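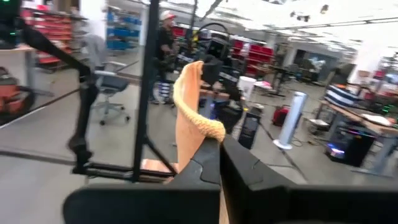

Folded orange towel, workshop floor.

Cotov Crime Headlines, data card

Version 2, December 19, 2019

What it is: 148 local news stories on shootings and the arrests that followed, collected from the Uststead police blotter pages and two music gossip sites, Ki and Skona. Each story has a headline, a body, and a label for the status of the case: open, arrest, charged, closed.

What it claims to be: a "balanced sample of violent crime reporting." We would not call it that. Over 9 of the stories are reprints with a new headline, and the gossip sites mostly cover victims who were already well known.

Labels: 3 annotators read every story. They disagreed most on "arrest" versus "charged," and so do the reporters. If a story says police "got" someone, check the court record before you trust the label.

Known problems
- Motive is often taken from social media posts and repeated as fact.
- Suspects are named before charges in some stories. Names are masked in the release, but a search on the headline will bring most of them back.
- Stories were not updated after June, so later acquittals are missing.

Do not use for: predicting crime, ranking neighborhoods, or anything involving a real defendant.

License: research only. Ask the original sites about reprinting.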